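Notes from the block corner

Hello again, and happy new year to everybody who reads this far down the Ketora newsletter! My resolution was to finally write up the plain wooden blocks, after so many of you asked about them in September, and then the holidays happened, so you're getting it now.
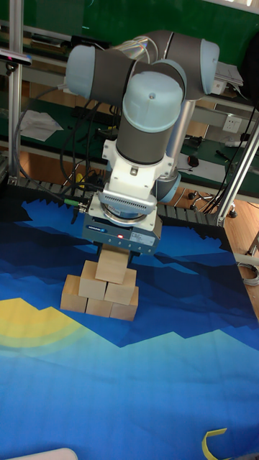 Wooden blocks on the blue mat.

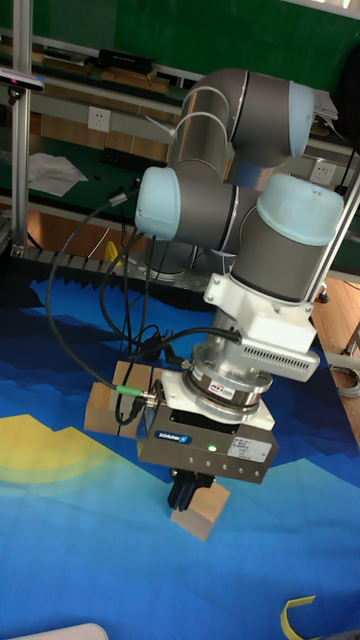 My favorite thing to build is still the three-two-one pyramid. Six cubes, that's it, and you can start over as many times as you like. Leave a tiny gap between the cubes in the bottom row (I mean tiny, a fingernail) and the second row sits much nicer on top. Bare wood is good for this, it has a bit of grip, and the painted set I bought years ago slid all over the place.

A mat helps too. I tried building straight on my old kitchen table and every bump went right up the stack. Pick one with a busy pattern if you can, crumbs and pencil marks disappear into it.

The Preltier cube set has 39 pieces and comes in a cotton bag, which I love, although mine has already lost its drawstring. Please wipe the cubes with a barely damp cloth and don't soak them! I ruined four that way. Next month I'm trying bridges.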